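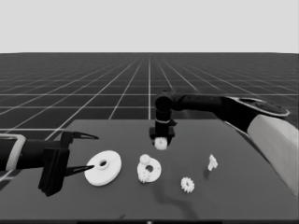
Two robot arms over a dark gray tabletop with white parts on it, computer-rendered.

A Day at the Punum Paper Mill

Posted December 10, 2022

I have wanted to see the inside of Punum for years, ever since I bought a sketchbook of theirs in a secondhand shop and then couldn't bring myself to draw in it. The mill opens its doors to visitors only twice a year, in February and again just before the winter shutdown, and this time I managed to book a place before they all went. I took the early train to Anozie, changed onto the little branch line, and got off at Prendari with a flask of coffee and far too many sweaters on. I needed every one of them. Paper mills are cold, damp, wonderful places.

The walk from the station follows the river most of the way. You hear the mill before you see it, a sort of low slapping noise that I took for a loose tarp and that turned out to be the beater. The building is long and low with a wooden loft on top, and the loft has slatted sides all the way along, like a giant set of window blinds. More about that later, it was my favorite part.

We were a group of eight and started in the rag room. Punum still makes a good share of its paper from cotton, mostly offcuts from shirt and bedsheet makers, and the offcuts come in big soft bales you immediately want to sit on (please don't, they ask you nicely at the door). Everything gets sorted by hand at long tables. Seams out, buttons out, anything with elastic in it out. One bad scrap of synthetic thread can leave a shiny little hair in a sheet of writing paper, and they showed us one under a lamp. I would never have spotted it. The woman sorting spotted it from across the table!

Next came the beater, a big oval tub with a heavy roll at one side that drags the wet rags around and around and frays them into pulp. It runs for nearly 7 hours on a normal batch. Our guide for this part was Naveen Singhal, who has worked the vats at Punum long enough to have strong feelings about water. In the dry months the river runs harder, he told us, and the pulp feels different in the hands. He let each of us dip a jar into the tub and hold it up to the window. Early in the beating you see clumps, and later on only a fine even cloud drifting in the jar. I could have stood there all morning doing that.

Then the vat room, and the part everyone had come for. Naveen took the mould, which is a wooden frame with a fine wire screen, set the deckle on top, and pulled a sheet in one movement. Down, level, up, a small shake forward, a small shake sideways, done. The water drained, the surface went from glossy to dull, and there it was, a sheet of paper. He laid it on the felt with a rocking motion and had the mould back in the vat before I had finished saying "oh."

We all got a turn. My first sheet had a hole in it. My second was thick at one end and thin at the other, like a doormat for a very small house. The third was passable, and I was absurdly proud of it until the man next to me, a retired bus driver who had never done this before, pulled a perfect one on his first go. He looked as surprised as we did. Naveen offered him a job, and I think he was only half joking.

A few things I wrote down in the vat room, in no real order:

The shake is what locks the fibers together, and every papermaker's shake is a bit different. The older hands can pick up a sheet and tell you who made it.

Drops of water falling from your sleeve onto a fresh sheet leave little round thin spots. They call them tears. Roll your sleeves up well past the elbow.

The felts are woven wool and get washed constantly. New ones are too fluffy to use and have to be broken in with cheap paper first.

Lunch was in the old stable block: lentil soup, very good flatbread, and a ginger cake I went back for. It was included in the ticket, and I'd have paid extra for the cake. If you don't eat lentils, bring your own, as the nearest shop is back by the station and the lunch break isn't long enough for the round trip.

In the afternoon Bimla Goel took us up to the sample room. She looks after the watermark collection, and she has the gift of making you care very much about bent wire. Watermarks are sewn onto the screen of the mould, so the paper is slightly thinner along the lines and lets more light through. She had a whole drawer of them – fish, bells, a lopsided crown, initials of people long gone. Some of the moulds came from Prudari, a rival mill farther up the valley that closed before she was born. The two mills apparently spent decades copying each other's bells. Bimla held two sheets against the window and asked us to say which was the copy. We all got it wrong, and she was delighted.

Finally, the drying loft. You climb a steep staircase (there is a rope to hold, and I held it) and come out under the roof, where the sheets hang over cords in small batches. The slatted shutters slide open or closed depending on the weather, and with the afternoon light coming through in stripes and all that paper stirring a little, nobody in our group spoke above a whisper. In summer a batch can be ready in a couple of days. In December it takes its time. Bimla says the smell up there changes with the season, and I'd love to go back and check. On our visit it was wool and cold air and something faintly like bread.

The shop is at the bottom of the stairs. I bought 6 sheets of the heavy watercolor paper and a packet of seconds, which have small flaws and cost half the price. They are perfect for anyone who is scared of nice paper. Our own sheets get pressed, dried and mailed to us after the holidays, holes and all.

If you're thinking of going: book early, wear shoes that can get wet, and take the later train home. The tour ran over by a good while and no one minded, but two people had to dash off before the loft, and I felt awful for them. There is a lift for the sample room, though the loft is stairs only. Photography is fine everywhere except the sample room.

Places for the February open day go on sale after New Year. I've already put a reminder on my phone, and I started drawing in the sketchbook on the train home. A beater, not a very good one.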